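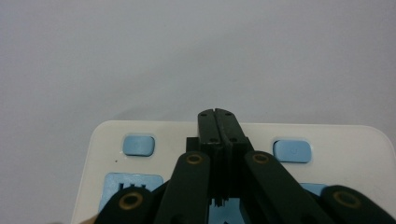
Which budget line do spare linkage bushings for the hand-held grippers go under, equipment or consumables?
Consumables, as long as they are ordered separately from the gripper. Bushings that ship inside a complete gripper kit stay on the equipment line with the kit.

Ticket: Gripper order for Drandance button task, quote on hold
Opened by: Shona Pearce
Status: Open
Priority: Normal
4 comments

Summary
The Skikell quote for hand-held grippers was rejected by the purchasing form. The form wants one line per unit. The quote bundles the gripper, finger set and spares into a single price. Two units are requested for the Drandance project, delivery in March.

Log

1. Resubmitted with the bundle price on the gripper line and zero on the others. Rejected again. Error text: "line value below minimum."

2. Asked Skikell for a split quote. Received the same PDF with a new quote number.

3. Checked the equipment cap. Cap for a single request is 2000 before tax. The bundle for two units comes in 94 under the cap. Shipping was not included in that figure. With shipping at 100 the request goes over by 6 and needs a second approver.

4. Checked whether the fingers could be dropped from the order. The task list covers push buttons and rocker switches on small housings, plus power strips with a switch for each outlet. The flat fingers can reach a key on the top face, but they hide a good part of whatever sits in front of it. A narrow finger set is on the Skikell price list as a separate part. Left the standard set in for now.
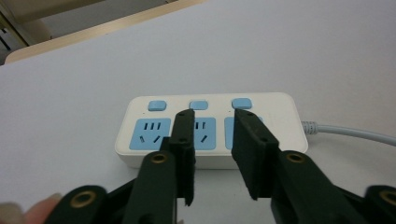
Odette Caron replied that the narrow set should go on the same request, even if that means the second approver. Her last split order took longer to clear than the approval would have, and the two halves were charged to different cost centers.

5. Added the narrow set, quantity 2. Request is now over the cap in any case, so shipping stays on it as well. Second approver set to Bahman Shahbazi.

6. Form accepted the lines after the unit field was changed from "kit" to "each." The minimum value error did not come back. Cause not confirmed. Daltorex (form vendor) has a case open on the unit field.

Outstanding
- Split quote from Skikell, with the finger sets and spares priced per item
- Approval from Bahman
- Test objects: Shahla Safavi to confirm whether more power strips are bought under Drandance or taken from the Pakzad budget. Outlet pattern must match the ones already in use.

Do not place the order against the old quote number. It is still selectable in the form.

Last updated: 4:10 pm by Shona Pearce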